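Akanda Play Library
Progress report to the Vustiletti Fund
Grant: Sorting and lending sets for under-fives
Prepared by Sunil Karunaratne, 18 Apr 2024

Summary

The grant paid for baskets, small play items, shelving and staff time to put together lending sets at our Eltham room. At the end of March we had 42 sets ready to lend and 184 loans on record. Spending is within budget. Two items in the original plan are behind, and both are covered below.

Work completed

The shelving went up along the back wall in the first month. We had planned on deep shelves but changed to a shallower type after measuring the trays, which left room for a second folding table. The change did not affect the cost.

Each lending set is made up of one tray or basket and the items that go in it. Sets are grouped by what the child does with them: putting in and taking out, rolling and catching, matching, and stacking. The first group has been the most borrowed by a wide margin, mainly by families with children under two. We had expected stacking to lead and bought accordingly, so some of the stacking items are still in the storeroom.

Every set has a card with the contents written on it and one or two suggestions for play. The cards were rewritten in March after parents told us the first version was too long. The new ones fit on one side and use larger type. Translations of the new cards have not been started.

Baskets

We asked in the application for plastic tubs. After trying a few we moved to shallow baskets with an open top. A child sitting on the floor can see over the side and reach the bottom, and the baskets take up less shelf height. They are harder to clean than the tubs. Staff brush out the weave when a set comes back and wipe the rim and base, and this has added to the time spent on each return. We have written it into the returns sheet so that it is not skipped on busy mornings.

The simplest set we lend is a basket and a ball. It was added at the request of a parent who wanted something for dropping and finding games, and it has hardly been on the shelf. 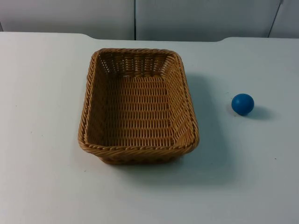 Basket and small blue ball, with the ball on the table to the right.

Returned sets are laid out on a table and checked against the card before they are put away. Missing pieces have been fewer than we allowed for. Balls go missing more than anything else, and we now keep spares in a drawer under the desk. Families are not charged for lost items.

Lending and records

Loans are entered in Turnero, the booking software we already used for room hire. It handles due dates and reminders well. It does not deal easily with sets made of several parts, so contents are still checked on paper. We looked at changing to another system and decided against it for this grant period, as the paper check takes little time and staff are used to it.

The loan period was set at two weeks. Several families asked for longer, and from March we have allowed one renewal if the set is not reserved by someone else.

Items behind plan

The take-home leaflet for health visitors has been drafted but not printed. We are waiting for comments on the wording and expect to print 1,000 copies once these are in. The printing money is unspent and is shown as carried forward in the budget sheet.

The Saturday opening has not started. We were not able to fill the post at the hours offered. We have readvertised with a longer shift and would like to discuss moving part of the equipment line to cover the difference.

Next period

We will finish the matching sets, print the leaflet and begin translating the cards. We also plan to take some of the unused stacking items out of storage and mix them into the putting in and taking out sets, where there is a waiting list. A replacement order for baskets will be needed before the end of the grant, and a quote will be sent with the next budget sheet.

The fund's visitor is welcome on any lending morning. Please let the office know beforehand so that the parking space can be kept free.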